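Notebook | Entries | Data | Tools | Search

May, lending series, rebuild of the regional file

Started again on the small-bank loan growth series this morning. The version we circulated last month had a break in it that I could not explain, and two people asked about it, so I have gone back to the raw call data and am building it up one step at a time. Writing it all down as I go so that the next person doesn't have to guess.

What we have: quarterly balance sheets for 200 banks headquartered in the region, pulled through the Rorkitz feed. Total loans, commercial real estate, business loans, home mortgages, farm loans, consumer, other. The feed gives levels only. Growth rates are ours, year over year, same quarter against same quarter, no seasonal adjustment.

First problem is mergers. When one bank buys another, the buyer's loans jump and the seller disappears. If we add up everybody who reported in both periods, the buyer's growth looks huge and the seller's old loans never get counted in the base. That was the break. The old script dropped any bank that was missing in either quarter, which took the sellers out of the earlier total and left their loans in the later one.

Checked it on the Sanness deal. Sanness took over Yeo in the second quarter of the sample year. In the old file Yeo vanishes and Sanness appears to grow by more than a quarter in a single period. Put Yeo's loans back into the Sanness base and the growth is ordinary, close to the median for banks that size. Nothing happened to lending there at all, only to who was holding it.

Fix: made a merger table with three columns (acquired, acquirer, first quarter combined) and rolled the acquired bank back into the acquirer for all earlier quarters. There were 13 deals to enter. Most were simple. In two cases the buyer itself was bought later, so the roll-back has to run through the chain. The script now loops until no ID changes. I tested this by hand on both chains and the totals match. 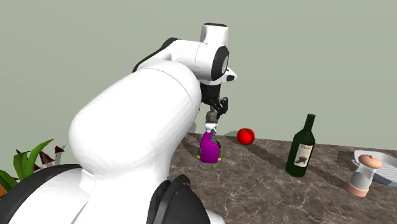
Second problem is banks that moved their charter. A bank with a head office in the region can have most of its loans elsewhere, and the reverse. We assign by head office because that is the only location in the feed. I am leaving that alone, but the note under the chart should say "banks based in the region" and never "lending in the region." I found the second wording in our draft four times and changed it each time.

Flekach is the case that matters. It moved its head office into the region in the third quarter and brought a loan book larger than anything we had in the business loan column. Options were to leave it out for the whole period, bring it in from the start as if it had always been here, or let it come in when it came in. The last one is wrong for growth rates. I went with leaving it out and ran the other as a check. With Flekach in from the start, total growth comes down a little and business loan growth comes down noticeably, as its business lending was shrinking. Both versions saved. The chart uses the one without. This choice should be stated in the text and not buried in a footnote.

Third thing, smaller. A handful of banks reclassified construction loans on unfinished homes from commercial real estate to mortgages. You can see it as a drop in one column and a matching rise in the other with the total unchanged. Wrote a flag for this: if two categories move in opposite directions by nearly the same amount in the same quarter, list the bank. The flag caught 6 banks. I looked at each and moved the amounts back for five. The sixth looks like a real sale of commercial loans and purchase of mortgages, so I left it.

Results after all of the above:

Total loan growth is lower than in the circulated version in every quarter, and the spike is gone.

Commercial real estate is still the main contributor. The ranking of categories did not change except that business loans and mortgages trade places in the last two quarters.

The median bank barely moved. Roughly what I expected, as the merger problem mostly affected the sums and hardly touched the middle of the distribution. We should show the median next to the aggregate from now on. If the two had been side by side last month we would have spotted the gap.

Small banks by themselves are weaker than we said. The draft says small banks kept pace with larger ones. They did not in the corrected file. That sentence has to come out. Part of the reason is that size groups were set using end-of-period assets, so a small bank that grew quickly was counted as medium. I now set the groups by assets at the start of the period and hold them there for the year.

Still to do:

- Late filers. The newest quarter is missing a few banks and I have carried nothing forward. Rerun when the feed refreshes.
- Purchased loans against loans the bank made itself. The feed doesn't separate them. Would need the detailed schedule, which we have only for the larger banks.
- Consumer column has a negative value for one bank in an early quarter. Probably a sign error at source. Set to missing for now and sent a query to Rorkitz.
- Check whether the credit quality file uses the same bank list. If it still has the old list, the past-due ratios and the growth rates are describing different groups of banks.
- Send a correction to everyone who got the earlier chart. Short note, old line and new line on the same axes.

Old script is kept in the archive folder with "do not use" in the name. New one reads the merger table from the shared drive, so add any new deal there and do not edit the code. Full run takes a few minutes. Last one finished at 4:40 p.m. with no warnings, and the totals agree with the hand check for the first and last quarters. The middle quarters have not been hand checked yet.

Contact the data desk | Copyright, all rights reserved | Back to top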